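Soup first, then the real arm

Sajib Sikder builds in a shared workshop in Skustville, 16 of them to one bench. Mostly evenings. His arm, Inik, lives in simulation for now – cheaper to crash. Tonight's job is the red pot on the stove, gripper right over it. 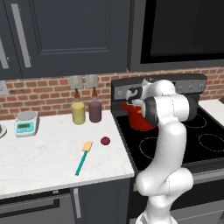

What's left

Wrist code. Wiring. Teh real gripper, still in bits. "It's week 20 and I'm still fiddling with the fingers," Sikder says. Back on Tue 16 November.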